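双腕セル 作業ルール改訂案(花材の仕分け台)への意見
掲示板トップ > 現場運用 > ルール・手順

kerttu_m
投稿 1

Kerttu Mustonenです。花材の仕分け台で使っている作業ルールを6月中に改訂します。今の版は台が一本腕だった時期に書いたもので、腕が二本になってから実態と合わない条文がいくつも残っています。下に案を貼るので、反対でも修正でも書いてください。賛成だけの返信は要りません。

対象は花材の仕分け作業だけです。Triliaの箱詰めラインには適用しません。

改訂案
1. 開始姿勢では両腕のグリッパーを開き、何も持たせない。
2. 花材は天板に重ねずに置く。茎がトレイの縁にかかっていたら置き直す。
3. 腕に通電している間は、天板の上に手を入れない。置き直すときは先に腕を止める。
4. 立ち会う人は台の縁から70センチ離れて立つ。
5. ケーブルは毎回の開始前に目で追い、指の間と関節の内側に入っていないことを確かめる。
6. 腕の速度の上限は毎秒120ミリとする。上げる場合は事前に申請する。
7. 途中で止めた記録も消さず、止めた理由を一行つけて残す。

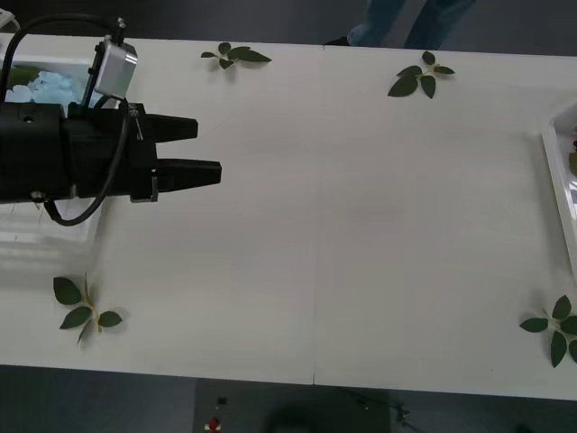

Lollard 自動化推進室 双腕セル運用チーム

改訂の理由を少し書いておきます。前回の棚卸しで、残っていた記録726件を見直しました。そのうち237件は、開始時の状態が今の手順書に合っていませんでした。グリッパーが半分閉じていた、前の回の葉が残っていた、トレイの中身が戻っていなかった、といったものです。事故はありません。ただ、記録をあとで使う人が毎回そこで手を止めることになります。

第4条の距離と第6条の速度は特に意見がほしいです。

葉物係
投稿 2

第2条について。「重ねずに」は花だと無理です。葉の枝だけなら離して置けますが、アジサイとバラを一緒に出すと、葉と茎はどうしても隣に触れます。条文どおりにやると一度に出せる量がかなり減ります。

「花の頭が重ならないこと」くらいにしてもらえませんか。茎の交差は許す、と書いてあるほうが守れます。

lenni_k
投稿 3

Lenni Kettunenです。葉物係さんの案に反対です。

茎の交差を許すと、片腕で一本つまんだときに隣の一本がついてきます。もう片方の腕が同じ花を取りに行っていたら、引っ張り合いになります。腕が一本の頃は花が落ちるだけでしたが、今は違います。

許すなら、交差している組を両腕で同時に取らない、という条文を一緒に入れてください。

葉物係
投稿 4

それでいいです。片方が離れてからもう片方が入る、という順番の話ですよね。操作している人は普通そうしていると思います。

lenni_k
投稿 5

普通そうしている、で済ませたくないので条文にしたいです。新しく入った人は両腕を同時に動かしたがります。

mado
投稿 6

第4条の70センチは、何から測った70センチですか。台の縁からと書いてありますが、基準にすべきなのは腕の届く範囲の端でしょう。腕が台の外まで伸びる設定なら縁からの距離には意味がないし、台の内側までしか届かない設定なら70センチも要りません。

数字を先に決めて理由をあとから探した条文に見えます。

kerttu_m
投稿 7

madoさん、指摘は正しいです。70という数字は一本腕の時のリスクアセスメントからそのまま持ってきました。当時の可動範囲は台の縁までで切ってあり、そこに停止までの動きと人の一歩分を足した値です。二本になってから計算し直していません。

書き方を二段にします。

4-1. 両腕の可動範囲は制御側で天板の内側に制限する。
4-2. 立ち会う人は可動範囲の端から所定の距離をとる。距離は台ごとの評価書に書く。

再評価が終わるまでは70センチを暫定で使います。

mado
投稿 8

暫定のまま何年も残るのがいちばん困るので、期限も条文に入れてください。「次回の改訂まで」は期限とは呼びません。

小枝
投稿 9

操作側からです。距離を守ると天板の奥が見えにくい、という問題があります。葉が腕の陰に入ると、手首のカメラの映像だけでは上下がわからないことがあります。そういうとき、つい台に寄ります。

離れろと言うなら、離れて見える手段も用意してほしいです。上からの映像を大きい画面に出すだけでだいぶ違います。

hinoki
投稿 10

小枝さんに賛成。Hakalaの現場では床にテープを貼っています。線が見えると寄らなくなります。条文に数字だけあっても、足元に何もなければ誰も測りません。

テープの色は通路用と変えたほうがいいです。うちは最初同じ色で貼って、通路だと思った人がその上を歩いていました。

kerttu_m
投稿 11

画面の件は設備の予算になるので、ルールとは別に出します。テープは今月やります。色は通路と分けます。

4-3として「可動範囲から所定の距離の位置に床表示を設ける」を足します。

lenni_k
投稿 12

第5条のケーブルについて。開始前に目で追うのは賛成ですが、「指の間と関節の内側」だけでは足りません。手首カメラのケーブルは余長を輪にして逃がしているので、腕を下げたときに輪が花材に触れることがあります。開始姿勢では問題なくても、下げた位置で触れます。

確認は二つの姿勢でやるべきです。開始姿勢と、天板にいちばん近い姿勢。

葉物係
投稿 13

毎回二つの姿勢で確認すると時間がかかりすぎます。一日の最初に二姿勢、あとは毎回開始姿勢だけ、ではだめですか。

lenni_k
投稿 14

途中で束ね直したら二姿勢をもう一度やる、という条件つきなら。

葉物係
投稿 15

了解です。束ね直した人が確認まで済ませる、も足してください。束ね直した人と確認する人が別だと抜けます。
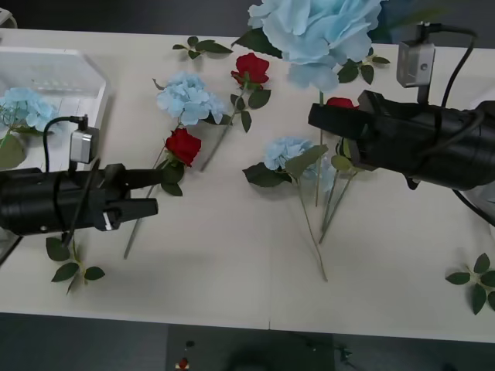

花材を置き直すだけの短い時間でも、腕を止めないといけませんか。

止めてください。置き直しにかかる秒数は関係ありません。両腕が停止状態になったことを表示で確かめてから手を入れ、手を抜いて台から離れたあとで、操作者が声をかけて再開します。再開の声かけは操作者がするもので、置き直した人が代わりに再開してはいけません。

今のやりとりは第3条の補足として手順書に載せる予定の文です。文面がおかしければ直します。(kerttu_m)

mado
投稿 16

「停止状態」は何を指しますか。動いていないだけの状態と、駆動の電源が切れている状態は別です。操作を離しただけで腕が静止していても、次の指令が来れば動きます。

ここをぼかすと、手を入れる人は「止まって見える」で判断します。

kerttu_m
投稿 17

駆動電源を切った状態のつもりで書いていました。「指令待ちの静止は停止とみなさない」と明記します。

小枝
投稿 18

毎回駆動を切ると腕が下がります。開始姿勢からなら少しですが、花の真上で切ると花に乗ります。切る前に上へ逃がす手順がないと、かえって花材を潰しますよ。

mado
投稿 19

機種によります。ブレーキつきなら下がらない。うちの台はどちらですか。

小枝
投稿 20

少し下がります。ブレーキが効くまでの間だと思います。

kerttu_m
投稿 21

第3条を次のように直します。

3-1. 天板の上に手を入れる前に、両腕を開始姿勢へ戻し、駆動電源を切る。
3-2. 指令待ちで静止しているだけの状態は停止とみなさない。
3-3. 人が挟まれそうなときなど急ぐ場合は姿勢を問わず直ちに止める。花材の傷みは考慮しない。

3-3は当たり前ですが、3-1だけ読んで「先に戻してから」と考える人が出ると困るので入れます。

hinoki
投稿 22

3-3は番号を先頭に持ってきたほうがいいと思います。読む人は上から読んで途中でやめます。

kerttu_m
投稿 23

入れ替えます。

urirow_den
投稿 24

Urirowで似た台を使っています。横から失礼します。

第6条の毎秒120ミリは遅すぎませんか。相手は花です。この速度だと操作している人がじれて、動きがぎこちなくなります。うちは上限をもっと高くして、天板の近くだけ自動で落ちるようにしています。安全面でも不足はないと判断しました。

lenni_k
投稿 25

速度を高さで変える方式は、高さの基準がずれたときに一緒にずれます。天板の継ぎ目のところで高さを測り直していますか。うちは板が二枚なので、左右で少し差があります。

urirow_den
投稿 26

月に一度測っています。うちは一枚板です。継ぎ目がある台だと確かに面倒ですね。

mado
投稿 27

私は120のままでいいと思います。速度を上げるのは人との距離を再評価したあとです。順番が逆になると、距離の計算をもう一度やることになります。

小枝
投稿 28

操作側としては上げてほしいです。遅いと一回が長くなって、後半は集中が切れます。疲れによるミスも安全の話に入れてください。

kerttu_m
投稿 29

速度は今回据え置きます。小枝さんの意見は残しておいて、再評価のときに一回あたりの長さと休憩の入れ方も一緒に見ます。納得しない人がいるのは承知しています。

葉物係
投稿 30

第7条ですが、止めた理由を一行書くのは誰ですか。操作者は両手がふさがっていますし、終わってからだと細かいところを忘れます。選択式にしてもらえると助かります。「花材の落下」「絡まり」「ケーブル」「人の接近」「その他」くらいで。

hinoki
投稿 31

選択式にすると全部「その他」になります。経験上。

葉物係
投稿 32

「その他」のときだけ文章必須にすればいいのでは。面倒だから他を選ぶようになります。

lenni_k
投稿 33

それだと面倒を避けて違う理由を選ぶ人が出ます。私は短い文章のほうがいい。「左、バラの茎、隣が付いてきた」で十分です。あとから検索もできます。

mado
投稿 34

「人の接近」だけは選択式で別に取ってください。件数を数える必要があるのはそれだけです。あとは文章でいいです。

kerttu_m
投稿 35

madoさんの分け方を採ります。人の接近の有無はチェック欄、それ以外は自由記述、記入は操作者。立ち会いの人が代筆してもかまいませんが、操作者が読んで確定します。

小枝
投稿 36

片づけの条文がありません。終わったあとに葉が床に落ちていたり、トレイに前の回の花が入ったままだったりします。開始時の不備はだいたいここから来ていると思います。

終わった人が片づけるのか、始める人が整えるのか、決めてください。

葉物係
投稿 37

終わった人で。

lenni_k
投稿 38

始める人で。前の人が片づけたかどうかに関係なく、始める人が確認しないと開始状態は保証されません。

小枝
投稿 39

片づけは終わった人、確認は始める人、の二本にすれば両方通りますね。床も入れてください。足元の葉は滑ります。

kerttu_m
投稿 40

第8条として足します。

8-1. 終了した操作者は、天板、トレイ、床の花材を所定の位置に戻す。
8-2. 開始する操作者は、天板、トレイ、床を確認し、開始時の画像を一枚残す。

ここまでの変更をまとめた版を夕方に上げます。第2条は「花の頭は重ねない。茎の交差は可。ただし交差した組に両腕を同時に入れない」とします。第4条の暫定値の期限は、再評価の担当と相談してから書きます。

mado
投稿 41

期限が空欄のまま公開しないでください。

kerttu_m
投稿 42

空欄のままなら第4条は公開しません。その間は台を現行ルールで動かします。

hinoki
投稿 43

テープ、余っているのが一巻あります。黄色ではないほう。要るなら持っていきます。

kerttu_m
投稿 44

お願いします。16時以降なら台は空いています。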